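The Binder Run

By March she had watched the Jedier fingers fail in 61 different ways. The Kalinowski pair were slimmer, and on run 80 she loaded them onto both arms.

The task had not changed. Take the blue binder off the office chair and put it on the shelf.
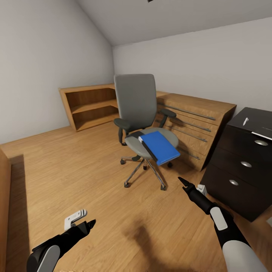 Run 138

The binder slid. She lowered the grip force, moved the left arm in first, and started over. At 5 the office lights went off on their timer. On her screen the room at Nurnano stayed bright, and the binder lay on the seat again. She typed 139 and waited for the arms to move.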